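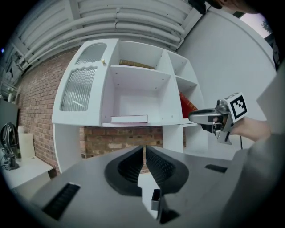 Polling Place in a House of Worship: Pre-Election Inspection Checklist, Ionescu Hall

July
By Lejla Stan

Scope. The checklist covers Ionescu Hall, the detached building owned by Zastance Church in Poltberg, which the county leases as a polling place. It applies to the hall, the vestibule, the parking lot and the walk between them. The sanctuary is outside the lease and was checked only where it faces the voter route. Status codes are OK, FIX (to be corrected before setup) and OPEN (waiting on a decision by the county or the church). Comments follow each item.

SECTION A. LEASE AND AUTHORITY

A1. Signed use agreement on file. OK
The agreement names the church corporation as owner. Last cycle it named the pastor personally, which left it unclear who could grant access during his leave. Corrected copy received.

A2. Control of the premises during voting hours assigned in writing. OK
The chief judge controls the hall and vestibule from the start of setup until the equipment is sealed for return. The church keeps control of the sanctuary, office and kitchen.

A3. Insurance certificate current through the canvass period. OPEN
The certificate on file expires before the canvass would end if a recount were ordered. The church office has asked its carrier for an extension. Do not release the ballot storage cage until the new certificate is received.

A4. Rent or fee terms stated. OK
Flat fee, payable to the church corporation. The agreement asks for no donation box, and none may be placed where voters line up.

SECTION B. NEUTRALITY OF THE VOTER ROUTE

B1. No campaign material inside the marked boundary. FIX
The boundary is 100 feet from the voter entrance, measured along the ground. Chalk marks from the primary were taken from the wrong door and put the line too close on the north side. Remeasure from the vestibule door. Use stakes on the grass and tape on the pavement.

B2. No issue advocacy inside the marked boundary. FIX
The notice case beside the walk held a flyer asking members to oppose the school funding measure. The measure is on the ballot. A flyer about a ballot measure is treated the same way as a candidate sign. The office manager agreed to empty the case before setup and keep it locked.

B3. Permanent religious symbols. OK
The county does not require removal of fixed symbols. The large cross on the sanctuary gable is visible from the lot and stays as is. The banner behind the hall platform is portable and carries a scripture verse. After discussion the church offered to take it down. Record this as voluntary in the log.

B4. Roadside message board. OPEN
The board stands outside the boundary but can be read from the line when the line extends past the gate. Its usual text is a sermon title. The church has been asked to show service times only, or "Vote Here" with an arrow. The elders have not replied. The county cannot compel a change if the text is neither campaign material nor directions to voters, and poll workers should not argue the point at the door.

B5. Bumper stickers and parked vehicles. OK
Ordinary stickers on cars parked while their owners vote are not an inspection matter. The church van must be moved to the rear lot. It has a sign bracket on the roof that was used for a candidate last fall by a member acting on his own.

B6. Recorded music or bells. FIX
The bell timer runs at noon and in the evening. The sound itself is harmless, but the speaker is mounted over the vestibule and poll workers could not hear voters give their names during the primary. Switch off the vestibule speaker. The tower speaker may stay on.

SECTION C. CHURCH ACTIVITY ON ELECTION DAY

C1. Midday prayer service. OK
May continue in the sanctuary. Use the east doors. People attending must not be routed through the voter line, and nobody in line may be invited in by greeters.

C2. Statements by clergy on church property. OPEN
The pastor intends to speak at the midday service about the duties of a Christian in public life. The content of a sermon is not subject to this inspection. Two points were raised with the office for its own counsel: the tax status of the congregation, which restricts intervention in candidate campaigns, and the portable loudspeaker, which would carry the sermon into the lot. The second is ours. No outdoor amplification while polls are open.

C3. Food and drink. FIX
The women's fellowship plans a bake sale in the hall kitchen. The kitchen opens onto the voting room through a serving hatch. Move the sale to the sanctuary basement, or close and tape the hatch and sell from the rear door. Nothing may be given away in exchange for voting or for showing an "I Voted" sticker.

C4. Voter guides. FIX
A stack of printed guides from a group called Eter was found on the vestibule table. The guide scores candidates on a list of positions and uses red and green marks. The table is inside the voter entrance. Guides removed and handed to the office. Check the table, coat rack and restrooms again before opening and at each shift change, and log the time of each check.

C5. Exit interviews and petitions. OK
Outside the boundary only. The church may set its own rule for the part of its lot beyond the line, provided the rule is the same for every group. A church that lets one petition table in has little ground for turning away the next one.

SECTION D. LIFE SAFETY

D1. Posted occupancy. OK
The hall is posted for 147 persons. Poll workers, observers and voters all count toward it. Assign one worker at the door to hold the line if needed.

D2. Exits clear, unlocked and lit. FIX
Stacked chairs blocked the platform-side exit. The lamp in the sign above it was out. Chairs moved during the visit. Lamp to be replaced by the church and retested with the power off.

D3. Extension cords. FIX
A cord ran under the entry mat to the check-in table. Relocate the table to the wall outlet. If the floor plan does not allow it, use a rated cord with a low-profile cover outside the path of travel.

D4. Fire extinguishers. OK
Tags current. The unit by the kitchen was behind a folded table, now moved.

D5. Candles and open flame. OK
None in the hall. Vigil stand is in the sanctuary and stays there.

SECTION E. ACCESS

E1. Accessible parking and route. FIX
Route is firm and continuous apart from a raised slab at the gate. A temporary bevel is acceptable for this election. Permanent repair should be made before the lease is renewed.

E2. Door hardware and force. OK
Closer adjusted since the primary. Prop the outer leaf if wind is light.

E3. Curbside voting point. OK
Call button tested. The response took longer than it should have, as the receiver had been left in a drawer. Place the receiver on the chief judge's table.

E4. Alternative for voters who object to the site. OPEN
Some voters in the precinct have written to say that they will not enter a religious building, and one has said that her own faith forbids it. Mail and early voting remain available. The county should print that information on the polling place notice instead of supplying it only when a complaint is made. Draft wording sent to the clerk.

SECTION F. SECURITY OF MATERIALS

F1. Key control. FIX
Keys to the hall are held by an unknown number of members. Rekey the storage room only. Put a numbered seal on the hall door after setup.

F2. Storage cage. OK
Bolted, lock working. See A3 before release.

F3. Church Wi-Fi. OK
No election equipment connects to it. Network name currently includes a slogan and shows on every phone in line. Minor. The office was told and said it would rename it.

REINSPECTION

All FIX items are to be rechecked during setup, with at least 45 minutes allowed before the equipment is unsealed. OPEN items go to the county clerk with a copy to the church office. If B1, B2 or C4 fails on recheck, the chief judge corrects it on the spot and notes the correction in the log. If D2 fails, the hall does not open until the exit is clear and lit.

The backup site is the Poltberg firehouse. It has not been inspected this cycle.

Related items
Measuring the Electioneering Boundary at Buildings With Several Doors
Candidate Forums in Church Halls: Sample Ground Rules
Poltberg Clerk Seeks Comment on Precinct Sites
Sermons, Signs and Voter Guides: Questions From Church Offices
Chief Judge Log Sheet, Revised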